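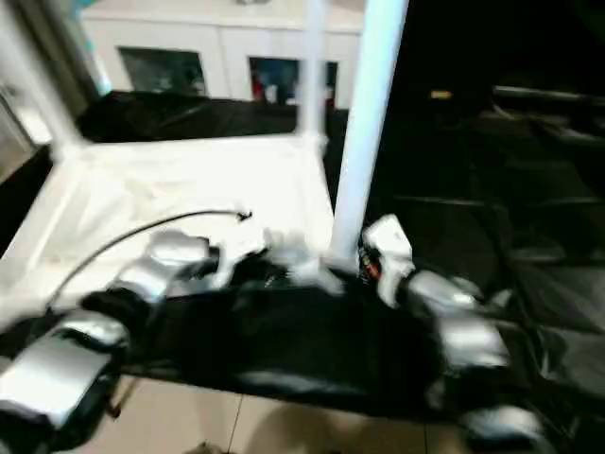
Monday, December 25, 2023
Jozefína Halás

Filed under: Course Notes / Storage and Shelving / Unit 4

4.1 Post-and-tray carts: load path

A post-and-tray cart carries its load through the corner joints. The tray transfers weight to its raised edge, the edge to the corners, and the corners to the posts. The middle of the tray is the weakest region and deflects first. A flat square tray with slightly raised white edges, as on the cart used in this unit, will keep small items from sliding off, but the edge is too low to retain anything stacked. Cables left lying across the surface, like the thin black one here, should be coiled before the tray is loaded. Cloth hung over the front edge is treated as part of the load and must end above the floor when the cart is moved.

4.2 Posts and corners

Seat every post fully before adding the next tier. A post that leans at this stage will lean more under load. Check each corner in turn:

- post is fully down in its corner
- post does not rotate under hand pressure
- tray edge is level between adjacent posts

Do the rear corners first, as they are hard to reach once the upper tray is on. In the Cliltstead exercise, three of the student carts failed the level check, all at a rear corner.

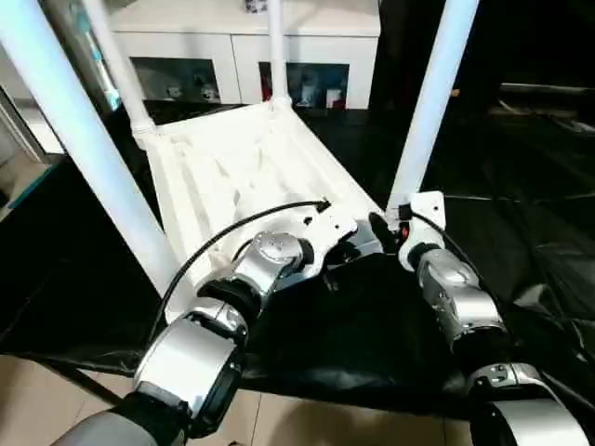
Fig. 4.2. White cart with ribbed tray and vertical posts. Note the collared joint at the back-left corner.

4.3 Tray surface

Ribs stiffen a plastic tray with little added material. They also collect dust and make narrow-footed containers unstable. Place such containers in a flat-bottomed bin. Wipe along the ribs, then across. Abrasive pads leave scuffs that hold dirt and should be avoided.

For the lab report, sketch the load path from one item on the tray to the floor and mark each joint it crosses. Reports go to Ekaette Akpan before the April session.

Recent in Course Notes
Unit 3: Wall Brackets and Fixings
Casters and Floor Surfaces
Reading List (S. Okabe)
The Sulton Pantry Exercise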